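# Dudine 3 portable solar panel

If you have ever sat in a van or a shed in January, watching the last bar on the battery meter and wondering whether the kettle is worth it, then you are very much the sort of person we had in mind when we put the Dudine 3 together. It's a folding solar panel rated at 200 watts, made for people who live, work or potter about away from the mains, and it replaces our older model, which a good many of you still write to us about fondly (thank you, we do read every letter).

The panel folds into three leaves and closes up like a large book. There's a carrying handle along the spine, and the legs at the back click into two positions: a steep one for winter, when the sun hangs low, and a flatter one for summer. Domingo Montecinos, who drew up the hinges, spent far longer on them than any of us had planned for, and we're glad he did – they open smoothly and they stay where you put them, even on a blowy hillside.
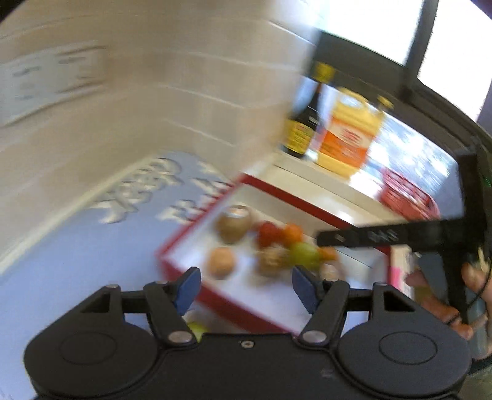 You'll need a charge controller between the panel and your battery. The Omine controller is the one we sell alongside it and the two plug straight together, but any controller suited to a 200-watt panel and your type of battery will do the job perfectly well, so please don't feel you have to buy ours if you already have one you like.

## In the bag

- Dudine 3 panel with fold-out legs
- Output cable with plugs fitted
- Four ground pegs and a length of cord
- Padded carry bag
- Printed guide

## Price and delivery

The panel on its own is £187, or £247 with the Omine controller. We send orders out from our Zornstead warehouse, and if you happen to live nearby you're very welcome to collect – just ring first so that we can have it waiting by the door for you.

## Looking after it

Wipe the cells with a soft damp cloth now and then, and let the bag air before you put the panel away for any length of time. The cells will put up with rain, but the plugs are happier under cover. Please don't stand anything on it when it's folded, however handy a table it seems to make!

Questions about wiring go to Femi Effiong on the Oyelaran help desk, who is patient with beginners and will gladly look over a sketch of your set-up before you buy. Spare legs, pegs and cables can be ordered from the same desk.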